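August 2019

Back in the shop after two days at Ralolley, and I want to get this down before I forget which lantern was which. The festival people want the big heron up on the roof of the Voß bakery by the weekend, and it's our job to make sure it stays there. Its body is done. The neck is a pain. Imad wants it to curve out over the sidewalk so everybody walking up from the station sees it, and I keep telling him every extra foot out there is a foot more of wind to worry about!

Frame first. We went with the thinner tubing for the wings (the old stuff from the June parade, cleaned up and cut down) and kept the heavy tubing for the legs and spine. Tiago welded the feet onto the base plates yesterday and they sit flat, which is more than I can say for last year's fish. Base plates get 300 pounds of sandbags, split over both feet. Mareike wants more on the street side and I think she's right, so I'm going to ask Ludger if we can borrow some of his.

Skin is the Bullura cloth, the off-white one. It stretches nicely but it sags if you glue it on a damp day, and guess what kind of week we've had. I did the left wing twice. Second time I pulled it tight from the middle out, clipped every rib, and left the clips on overnight - much better. Do the right wing the same way and don't let anyone talk you into rushing it. 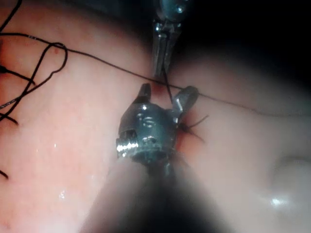
Lights. We have 216 of the little warm ones and 37 of the bigger blue ones for under the wings. Rafsan ran the whole lot off the Grarkex box for an evening and the box got hotter than I like, so we're splitting it: body on one, wings on the other. He also found a dead stretch near the tail, just a bad plug, swapped. Please label the plugs this time. Tape and a marker, it takes a minute.

The lady across the street from the bakery came over to ask if it would shine into her bedroom. Fair question! I said we'd put it on a timer and turn the head a little toward the church. She seemed happy with that, and then asked if it could be a stork.

Still to do:
- right wing skin
- second coat on the beak (the yellow looks green at night, try the orange)
- rope, 200 feet, the thick one
- ask Imad about the neck AGAIN
- call the bakery about roof access, their ladder is too short

Tiago has the van tomorrow morning. Neck travels separate from the body, wrapped in the moving blankets.

Recent entries
Fish lantern: what went wrong with the feet
Paint tests under blue light
Parade float teardown, parts we kept
Glue and damp weather, again
Shop keys and who has them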